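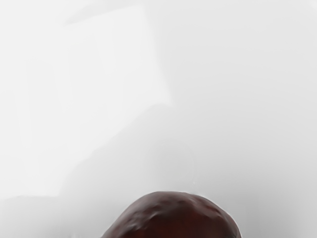 Gamville Robotics Club – progress report to the Clorkano education fund
25th November
Prepared by Kelly Rangel, club advisor

Where the money went

Half the grant is spent, nearly all of it on computer time and simulator seats. I would not call the project on track. The students set out to have an arm pick up fruit and place it on a plate, in simulation, under the control of a program trained on their own demonstrations. They have 254 demonstrations. The plan said 500 by now, and 2000 by the end of the year, a number I never believed.

Pick and place

Tyson Gagnon and Thaís Queiroz own this part. The setup is a white arm with a black two-finger gripper over a round wooden table, and the apple-to-plate task is the one we report on. Tyson tells me it "mostly works." I have asked him for a success rate on table layouts the program has not seen, and he does not have one yet. Until he does, please read any claim of progress as a claim about familiar layouts.
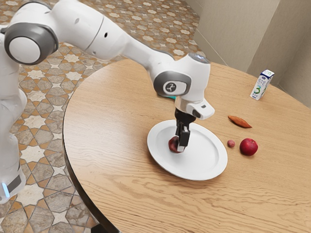 Camera views

Chun-yin Wu wants the program to learn from overhead and close-up views together. Janaína Arruda thinks the close-ups add very little, and so far I side with her – the first comparison used 200 runs and the difference was too small to mean anything. They will repeat it with the pomegranate on the plate, a less regular shape than the apple. 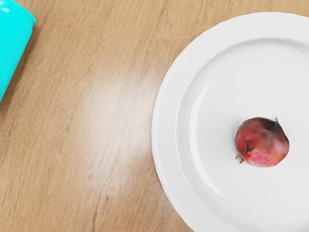 What we need from you

No extra money. We ask to move the Sistholm demo day to January, and to drop the 2000 target from the agreement. I would rather show you one task tested properly.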